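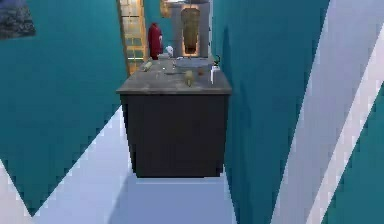

Yaw Darko wrote to us after his second term that he had expected lectures about famous posters and got a box of misprinted bus timetables to fix. Most of our students could say the same. Kelach is an evening school for graphic design and typography, and we teach mainly by correcting things that already exist.

The school started as a lettering class with one teacher and a rented press. We now enroll 60 students a year in two programs, Type and Layout and Design Writing. Classes begin at 6:30 p.m. and end at 9. Nearly all of our students have day jobs, some in print shops or offices and some in work that has nothing to do with design.

We do not ask for a portfolio. Applicants send one page of writing about a printed thing they use often, such as a form, a label or a manual. We read every page and reply to everyone, usually within three weeks.
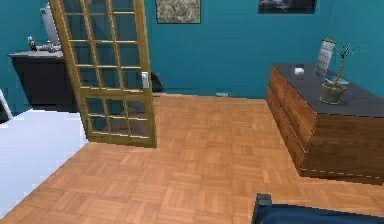 Ukitby, January

The spring term is open for applications. Tuition is $700 per term, and there is a $50 materials fee that covers paper, ink and use of the type library. The library holds 393 specimen books, most of them from the Kwofie foundry, which closed its sales office here and left us the shelves as well. Students may borrow two books at a time.

Wotine, our student paper, comes out twice a term. It prints criticism, letters and the occasional argument about hyphenation. Each issue is edited by a different group, and the layout changes with it. Back issues can be read at the front desk.

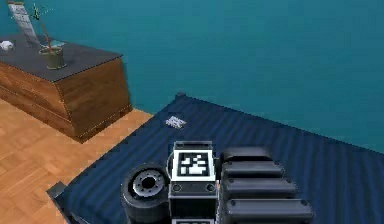 Interior view, blue-green wall and cabinet

We are not accredited and do not grant degrees. Students who finish four terms receive a certificate and a printed book of their own work. Credit transfers are decided by the other school, so please check with them before you enroll.

Questions about fees or dates should go to the school office, which is open from noon until the end of class.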